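Perex Rate Desk
Fixed-income calculator and central bank calendar, from Khattak

Perex is a desktop program for people who have to know what a rate decision does to a bond portfolio before the phone rings. It does the arithmetic. It does not have an opinion about the economy, and at this point that makes it unusual.

What you get
Calendar covering 48 central banks, with meeting dates, statement times and your own notes
Rate path editor: type in the moves you expect, meeting by meeting
Yield, duration and convexity for bonds, bills and floaters
Side-by-side comparison of 2 rate paths on the same portfolio
Export to spreadsheet, in columns that stay where you put them

How people use it
Most desks load their holdings in the morning, set one path for what the market expects and another for what the boss expects, and look at the gap. The gap can be printed. We added a large-type option after several requests from bosses.

If a bank surprises everyone, change one cell in the path editor and the whole book is repriced. On an ordinary office laptop, a portfolio of 204 bonds takes a few seconds. You may still want coffee, but you can no longer blame us for it.

What it doesn't do
Perex will not tell you where rates are going. We had a forecasting module once. It was called Vemix, it was very handsome, and it was wrong with such consistency that two customers traded against it on purpose. They were sorry when we pulled it in June. Old Vemix files still open in Perex as plain rate paths, with the confidence bands removed out of respect.

It also does not place trades. For that you need an order system, and Perex can send its results to Jestuto if you have a license.

Price and terms
$124 per user per month, billed monthly. No setup fee, and no "platform fee" either, a phrase we have never been able to define. Price feeds are sold separately by whoever sells them to you now. Cancel by email; you will get a short reply and no phone call.

System requirements
A 64-bit desktop operating system, 8 GB of memory, and an internet connection for calendar updates.

Support
Questions go to Benoît Barbier, who wrote the day-count code and will explain it at whatever length you allow. Please include your version number and the bond's terms when you write. Screenshots of the error are welcome, descriptions of your mood less so.

Page updated 10 July 2023
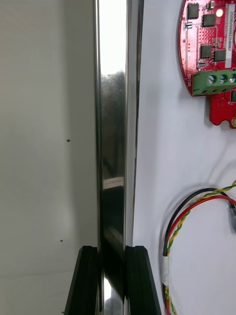
Licenses can be moved to a new computer at any time from the Account menu. Sign out on the old machine first.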